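Chapter 4: Opening Up the Desktop 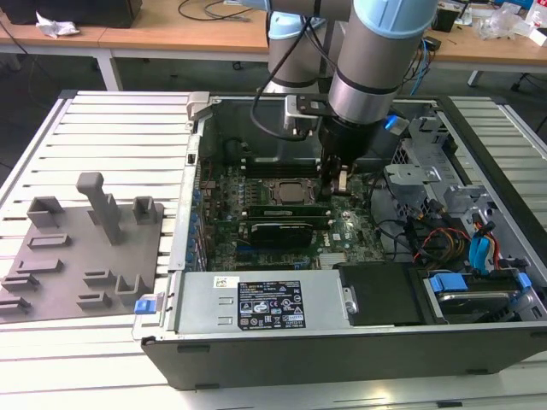
I took my first computer apart on my aunt's ironing board in Orholm, and I got it back together with 9 screws left over (it still booted, which taught me all the wrong lessons). I was fourteen and thought everything in there would be tiny and mysterious. Then Lindiwe Tshabalala, who ran the repair counter at Govside, showed me how to get my bearings: lay the tower on its side, take the panel off, and look for the big stuff first. The power supply is that silver box with the black label full of fine print, and once you've found it you can follow the colored wires from there. Blue plastic is your friend too! On a Dell like this one, the latch, the clips by the expansion slots and the rails on the hard drive are all blue.

We'll spend this chapter on memory, the processor and the expansion cards, in that order. Keep your screws in a cup. Unplug the power cord before you touch a thing, and if you get stuck on a clip, don't yank it, go read the section on latches and come back. Our practice machine has its case number, 379, written in the margin of each exercise.

Shares 600 | Comments 4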